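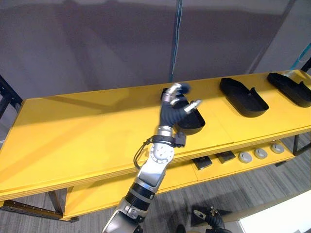 Robotic hand at the edge of a black tray, yellow table

Home / Indoor Air / Room Air Cleaners / Umell 700

Posted 26 August 2024 by Dendivis Product Desk

We use cookies to remember your cart and to count visits. Accept all | Manage choices

Umell 700 Room Air Cleaner

The Umell 700 is a floor-standing air cleaner for classrooms, waiting rooms, church halls and other shared spaces where people sit together for an hour or more. It pulls room air in at the base, passes it through a prefilter and a HEPA main filter, and sends it out at the top. It has no ionizer, no UV lamp and no scent tray. It filters air, and that is all it does.

The model number refers to floor area. One unit is sized for a room of up to 700 square feet with an eight-foot ceiling. If your ceiling is higher, or the room is often full, add a second unit and run both at medium. Two units at medium are quieter than one at high and spread the cleaned air more evenly.

Many of our customers bought small air cleaners in a hurry in 2020 and 2021, and those machines are now wearing out or have filters that can't be found anymore. The Umell 700 is meant as the replacement. Filters will be stocked at our Olmedo warehouse for as long as we sell the unit and for five years after that.
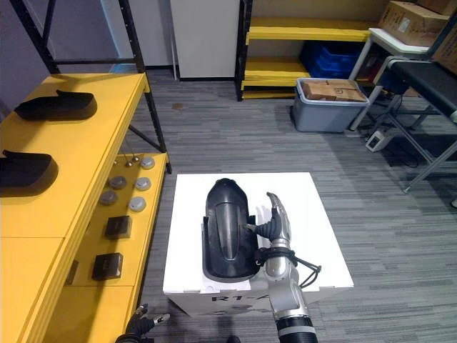 Black molded part on a white stand

Placement

Put the unit where air can reach it from all sides. Keep it 3 feet from walls, curtains and the backs of sofas. A corner behind the door is the most common spot we see, and it is a poor one. Near the middle of a long wall works in most rooms, as long as the cord doesn't cross a walkway.

Leave it running the whole time the room is in use. In winter, when windows stay shut, start it before people arrive. An air cleaner does not bring in outdoor air, so keep opening windows when the weather allows, and keep any building ventilation switched on. People who are sick should still stay home.

Controls

There are three speeds and an off position on one dial. The unit comes back on at the same speed after a power cut, so it can be run from a wall timer. There is no app and no wireless connection. A small amber light tells you when the main filter is due. It works from running hours and fan speed, and you reset it by holding the button under the dial until the light goes out.

Power draw on high is 75 watts. The cord is grounded and should go straight into a wall outlet - please don't run it from a power strip that already has a heater on it. 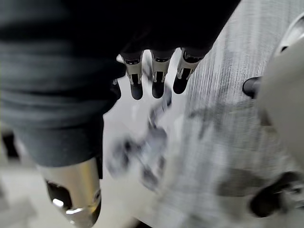 Cleaning the prefilter is the only regular job. It catches lint, hair and larger dust, and it should be vacuumed once a month, or more often in rooms with carpet. Turn the unit off, unclip the rear panel and run a brush attachment over the mesh. While the panel is off, check the air slots on the back of it. They are narrow and upright, a bit like the black slots down the silver finger segments in the photo, and lint packs into them the same way it packs into any thin gap. A dry paintbrush gets it out. Do not wash the main filter or tap it against a hard surface. Once it has been wet or dented it has to be replaced.

Used main filters can go in the regular trash in most towns. Put the old one in the bag the new one came in, close it, and wash your hands afterward. Hospitals and clinics should follow their own rules on this.

What's in the box

One Umell 700 unit with prefilter and main filter installed, one filter bag, one printed guide. Casters are sold separately. The unit can be carried by the two side grips, but casters help if it moves between rooms during the day.

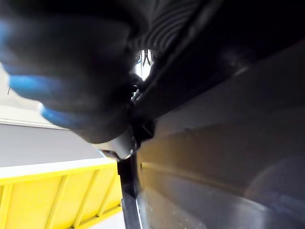 A school office in Fivville wrote to us in July to say that high speed was too loud for reading time, and that the teachers had been switching the unit off and forgetting about it. They now leave it on medium all day and use high only at lunch, when the room is empty. They also asked for a cover over the dial. We have added one to the parts list - it snaps on and fits all units already sold.

Warranty and orders

The motor is covered for five years and everything else for one. Filters are not covered. Orders ship from Olmedo on weekdays. For four or more units going to one address, ask for a quote before you order, as freight is usually cheaper on a pallet.

Filed under: Indoor Air, Schools & Shared Rooms, Filters & Parts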